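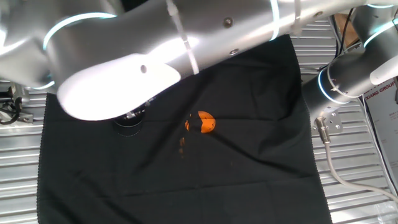 图1 实验台一角：机械臂、黑色布面与橙色小物件

讲稿备注：演示数据里的“犹豫”该不该删
Voldale研讨会，10月13日，下午场
Sorness实验室，Parri项目组

（先别急着翻页，让封面这张图多停一会儿，等后排的人坐下来。水放在讲台左手边，翻页笔记得先试一下。）

第1页 封面

各位老师、各位同学，下午好。谢谢大家吃完午饭还愿意来听我讲这么一个听起来有点琐碎的题目，我自己要是坐在下面，这个时间段多半已经在跟眼皮打架了，所以谁要是困了，我完全理解，前面的热水可以随便接。

今天我想聊的事情，说小很小：人在带着机械臂做演示的时候，手快要到物体跟前了，常常会顿一下。顿的时间有长有短，有时候往回退一点，有时候在物体上方晃两下，然后才下去。我们组里管这一段叫“犹豫”。这个词不太严谨，评审意见里也有人提过，后来论文里改成了“接近段低速停留”，可是平时说话谁也不会这么说，今天我还是叫它犹豫，大家多包涵。

封面这张图就是我们每天对着的台面。机械臂横在上面，末端朝下，底下铺一大块黑布，布中间放着一个橙色的小东西，圆圆的，有点像个鸡蛋，左边那一侧是暗的。今天讲的问题，差不多都发生在末端到这个小东西之间的那一段空间里。

（如果有人问起布：先说后面会讲，第5页。）

第2页 事情是怎么开始的

我先讲讲这件事的来历，稍微啰嗦一点，后面会快起来。

我们最早做Parri的时候，想法很朴素，就是模仿学习那一套：人做演示，把图像和关节状态录下来，训练一个策略，再放回机械臂上跑。在座的很多同行做得比我们早，也比我们好，细节我就不展开了。当时我们遇到一个很烦人的现象，策略学出来以后，前半程走得很漂亮，到了物体上方，停住了。就那么停着，微微地抖，像是在想事情。有时候它想通了，就下去了；有时候它一直想，想到超时。

刚开始我们以为是控制的问题，查了延迟，查了滤波，把动作平滑的窗口改大又改小，组里为这个吵过好几次（吵得很和气，主要是争白板该谁擦）。后来有一天下午，我们把一批演示从头到尾看了一遍，按原速看，中间没有快进，看得人昏昏沉沉的。看着看着大家都安静了，人在演示里就是这么停的嘛。策略学得挺忠实，是我们自己教它停的。

这件事给我的教训挺深，所以我到现在都跟新来的同学讲，数据录完以后，至少挑一部分，老老实实按原速看完。快进着看，犹豫是看不出来的，它在快进里就是一个小小的卡顿，一眨眼就过去了。

（这里可以放演示片段。片段没有声音，放的时候不要说话，让大家自己看到那个停顿。放完再翻页。）

第3页 问题怎么问

好，那既然知道了犹豫是从演示里来的，最顺手的办法就是删掉它，对吧。把速度低于某个阈值的帧去掉，前后一接，干干净净。很多公开的处理脚本里就带着这么一步，我们一开始也是这么干的，而且确实有用，停在空中不动的情况一下子少了很多。

可是高兴了没几天，另一种毛病就来了。策略变得很果断，果断得有点吓人，到了上方二话不说就往下走，偏了也往下走。原来那种在上方修一修位置的本事，它没有了。

所以我们真正想问的问题就变成了这么一句（指屏幕）：犹豫的那一段里面，哪些部分是人在等、在走神、在跟旁边的人说话，哪些部分是人在看、在修正？前一种删了不心疼，后一种删了，就把演示者最值钱的那点东西也一起丢了。

我想在这里停一下，因为这个问题听上去顺理成章，可我们绕了很久才把它说成这个样子。中间还有一版问法是“最佳速度阈值是多少”，为了它扫了一大圈参数，画了很多好看的曲线，最后哪条也没进论文。那些曲线我舍不得扔，放在备用页里了，有兴趣的可以会后来找我看。

第4页 数据

数据是我们自己录的，放在一个叫Plovau的库里。一共1000条演示，任务都很简单，从不同的起始位置接近一个小物件，然后夹起来，放到旁边去。物件有4类，大小和软硬不一样，颜色也不一样。

为什么任务选得这么简单呢，经常有人问。我们也想过做叠衣服、插插头那些更有意思的任务，可是任务一复杂，犹豫的原因就多了，人可能在想下一步干什么，也可能忘了该先拿哪个，这些跟“看准了再下去”混在一起，分不开。简单任务里，手停下来，原因相对单纯一点。当然“相对”两个字要加上，人的心思，谁说得清呢。

1000条里面，我们标出来有明显犹豫的是427条。这个数字出来的时候组里有点意外，大家本来觉得自己录得挺利索的。我自己录的那些，我就不说占了多少了。

标注的办法很土。两位标注的同学各看各的，在时间轴上标出犹豫的起止，再把两边的结果放在一起对。对不上的，坐下来一起重看。我们试过让标注人再写一句原因，比如“在对位”“在等”，后来发现写原因这件事特别容易受前一条影响，刚写了几条“在等”，后面看谁都像在等。所以原因这一栏最后没有用到训练里，只留下来做分析的参考。

（时间检查：讲到这里应该还早。如果前面的报告拖了堂，下一页后半段可以略过。）

第5页 台面和采集

这一页又回到封面那张图，我稍微讲讲台面的布置，知道大家里面有人回去要搭自己的台子，这些小事论文里写不下，可是真的费时间。

台面本身是带平行沟槽的铝型材，亮的，银色的。型材固定东西特别方便，可是直接拿来做视觉任务的背景，我是不太推荐的，一条一条的沟槽加上反光，网络很容易盯着那些线条看。我们的习惯是在上面铺一块黑布，就是图里这块，边上有一点毛边，也有褶子。毛边和褶子我们没有特意去处理，布每次重新铺，褶子的样子都会变，这样倒省得策略把某一道褶子当成路标。

铺黑布也有它的麻烦。大家看图里橙色物件的左下方，布面上有一小片淡淡的橙色。单看照片，我说不准那是反光，还是布上蹭到的印子。对人来说这无所谓，谁也不会去夹一片颜色。对一个靠图像判断位置的策略来说，物件旁边多出一片颜色相近的地方，就值得留个心。我们后来在数据增强里加了一项，随机在布面上叠一点淡的色斑，做起来很便宜，建议大家也试试。

再说线。图里右边有一根灰色的长线，从支架那边的接头出来，弯下来，一直往右下角走；机械臂上面还有一根细的白线，贴着外壳走。走线这件事，我劝大家在录数据之前就定下来，中途不要改。我们有一回改了走线，录到后来才想起来画面变了，前后两批数据放在一起训练，出来的结果很难解释，只好从头再录一批。那几天组里的咖啡消耗得特别快。

录演示的时候，光照尽量稳定，窗帘拉上。12月那一批是在下午录的，天黑得早，录着录着外面就暗了，我们没有及时注意到。那批数据没有扔，单独做了一个测试集，专门看光照变化，也算废物利用吧。

第6页 方法（一）：把犹豫切开

现在讲方法。我尽量讲得慢一点，公式只有一页，不看也不影响后面。

我们的做法是把每一段犹豫再往里切，看里面每一小步动作跟物件位置之间的关系。直觉是这样的：如果人是在修正，那么这一小步走完，末端在水平方向上应该离物件更正一点，哪怕只是一丁点；如果人是在等，或者走神，那么动作跟物件的位置就没什么关系，就是手在那里自然地晃。

所以对每一小步，我们算一个“有用程度”。具体算法是拿这一步的水平位移，投影到末端指向物件的方向上，再除以这一步位移本身的长短。投影是正的，而且连续几步都是正的，就认为是在修正，留下。投影忽正忽负，加起来差不多抵消掉的，就认为是在晃，可以压缩。

（指一下示意图里的箭头。上次讲的时候有人把箭头方向看反了，这次先说清楚：箭头从末端指向物件。）

这里有个细节想多讲两句。我们一开始用的是单步判断，每一步单独算，结果特别碎，留一帧删一帧，接起来以后动作一跳一跳的。后来改成看一个小窗口，窗口里一起判断，边界就平滑多了。窗口多长，我们试下来不算敏感，太短会碎，太长会把修正和等待搅在一起，中间挺宽的一段都行。所以如果大家要复现，不必在这个参数上花太多功夫，把时间省下来看看数据，收获会更大。

还有一种情况要单独说，就是人先退一点再下去。退的这一步，按投影算可能是负的，可是人退一下常常是为了看得更清楚，或者给末端留出转动的余地。我们后来的处理是，如果退完紧接着就是一段明显的修正，那么这一退也一起留下。这条规则是看数据看出来的，没有什么漂亮的理论，写论文的时候我们也很老实地这么写了。

第7页 方法（二）：压缩，不剪断

切开以后，判成“晃”的那部分怎么办呢？直接剪掉的问题前面讲了，前后接不上，关节位置会有小小的跳变，策略会学到这个跳变。

我们的办法是压缩时间。起点和终点都留着，中间重新采样，用很少的几帧把两头连起来，让速度保持连续。这样这段演示还是一个完整的动作，就是等的时间变短了，像是同一个人，那天精神比较好。

图像怎么办，也有人问过。关节状态可以插值，图像插值出来会有重影，所以图像我们不插，取时间上最近的那一帧原图。这么做，图像和状态之间会有一点点对不齐，在晃的那一段里，末端本来就没怎么动，这点误差我们觉得可以接受。如果是在修正的那一段里这么干，就不太行了，好在那一段我们原样保留，一帧都不动。

（这里语速放慢。讲完问一句：到这里大家有没有疑问？有的话先答一两个，多的留到后面。）

第8页 对比怎么做

对比的是三种训练数据。第一种是原始数据，什么都不处理；第二种是按速度阈值直接删；第三种就是我们刚才讲的，切开，修正的保留，晃的压缩。网络结构一样，训练设置一样，只换数据。

每一种都用不同的随机种子训练了10次。为什么要这么多次呢，这里面有一段小小的伤心史。最早我们每种只训练一次，第三种方法赢得特别漂亮，大家都很开心，还出去吃了顿火锅。回来换个种子再跑，差距缩了一大截。再换一个，第二种反超了。从那以后我们就老老实实多跑几次，把每一次的结果都画成点，不只给平均值。一会儿大家看到的图上，点是散开的，有的散得还挺开，我觉得让大家看到这个散开的样子比较好。

测试的时候，物件的摆放位置事先用表格排好，三种策略用同一张表。摆放的人不知道当前跑的是哪一种策略，只管照着表摆。这一点看起来很小，可是我自己有过体会，如果知道跑的是自己喜欢的那个方法，摆东西的时候手真的会往容易的地方偏一点点，完全是无意的。

第9页 结果

（先让大家看图，不要马上说结论。）

好，先说跟预想一致的地方。原始数据训练出来的策略，空中停住的情况最多。另外两种处理过的，都明显少了。单看“停不停”，我们的方法和直接删，差别不大，点基本上混在一起。如果你的任务只怕它停，那直接删就够用了，写起来也快，我没有必要非劝大家用我们的。

差别出现在初始对位有偏差的时候。我们专门在一部分测试里，等机械臂已经开始接近了，再把目标位置挪开一点，看策略会不会在上方重新修正。直接删的那一种，很多时候就照着原来的位置下去了；保留了修正段的，大多数时候会先挪过去，再下去。十次训练里，这个方向上的差别是比较一致的，只有个别种子例外，例外的点在图上我用空心圈标出来了。

接下来讲讲没那么理想的地方。小而软的那一类物件，三种方法都做得不好，我们的也没好到哪里去。看回放的话，接近的过程是对的，问题出在碰到物件以后，一碰它就变形、滚开。这已经超出接近段的范围了，数据怎么切都帮不上忙，得从夹持那一头想办法。

还有光照那个测试集，就是12月那批。三种方法都掉得厉害，掉的程度看不出明显的先后。我原来很希望我们的方法在这里也能占点便宜，毕竟修正的本事保留下来了嘛，可数据没有支持这个愿望，我就照实放在这里。

第10页 哪里还说不准

我想留一点时间讲讲我们自己也没有把握的地方，这部分往往比结果更值得讨论，也希望听听大家的看法。

第一件，我们判断修正还是晃，依赖物件的位置。我们的台面简单，黑布上一个小物件，位置比较好估计。要是桌上堆满了东西，物件位置本身就估不准，那投影算出来也不可信。这种情况下，也许可以用演示的终点来代替物件位置，反正人最后总是到了那里的。我们试了一点点，看起来有希望，还没有做完，今天不敢多说。

第二件，演示者之间的差别非常大。有的人几乎不停，从头到尾一气呵成；有的人每次都要在上面晃一会儿，可是晃完以后下得特别准。如果只按犹豫的多少来评判演示的好坏，后面这种人就吃亏了。我们目前没有按人来调整任何参数，所有人一视同仁。这样做公平不公平，我不太确定。

第三件，我们只看了水平方向。人在上方停着的时候，眼睛在看什么，手腕有没有在转，这些信息都没有用到。手腕转动那一部分，关节数据里其实有，只是我们还没想好怎么跟平移放在一起算，单位都不一样，硬加起来总觉得别扭。

第四件，是一位审稿人提的，我觉得提得很好。他问，压缩以后的演示，等于没有人真正做过的动作，训练出来的策略跑到机械臂上，动力学上有没有问题？我们检查了压缩后的速度和加速度，都在允许范围里。可是“在允许范围里”跟“人会这么做”，毕竟还是有一段距离，这个我承认。

第11页 给要动手的同学

最后给想在自己台子上试一试的同学几条建议，都是很具体的小事。

先别写代码，先看演示。挑一些按原速看完，拿张纸记下来哪里停了，心里会有数很多。如果看下来发现你们的演示者都很利索，几乎没有停顿，那恭喜你们，今天的方法你们用不上，可以安心去喝茶。

如果有停顿，先跑一个直接删的版本当基线，很快就能跑出来。再看看它会不会修正。测的办法很简单，接近到一半的时候挪一下目标，注意机械臂降速，手边放好急停，挪目标用长杆，不要把手伸到末端下面去。（这句一定要讲，讲慢一点。）

种子多跑几个。我知道算力紧张，谁都紧张，可以把网络弄小一点，也要多跑几个。

记录台面的变化。布换了，线挪了，灯换了，都写下来，哪怕只是在实验记录里写半句话。我们现在每次开工之前先拍一张台面的照片存着，跟当天的数据放在一起，后来好几次查问题都是靠翻这些照片。

代码整理得差不多了，Plovau里的标注也会一起放出来，包括前面说的那个没有用到训练里的“原因”一栏。那一栏噪声比较大，用的时候请多留个心眼，也许有人能看出我们没看出来的东西。

第12页 致谢与提问

谢谢Sorness实验室录演示的每一位同学，尤其谢谢那些愿意让我把自己的犹豫放到大屏幕上给大家看的人。谢谢Voldale研讨会的组织方，给了我们比较宽裕的时间，让我能这么慢慢地讲。

下面欢迎提问。

（备用回答，按问到的可能性排）

问到“为什么不直接让演示者别停”：试过。提醒以后停顿确实少了，可是碰歪物件的次数多了，演示的人也很紧张，录一会儿就要休息。后来就不提醒了，让大家按自己的习惯来。

问到“能不能在线判断”：目前是离线处理，看得到整段演示。在线的话看不到后面，退一步再修正那种情况没办法判断。可以说有兴趣合作。

问到“换一种机械臂行不行”：没有试过别的型号，不要乱承诺。方法里只用到末端位置和物件位置，按道理可以搬过去，走线和台面要重新录。

问到阈值曲线：翻到备用页，最多讲一分钟，别讲上瘾。

问到失败视频：备用页最后一段，点开之前把声音关掉，里面有我们自己人叹气的声音。

（散场以后记得把转接头拿回来，上次落在会场了。）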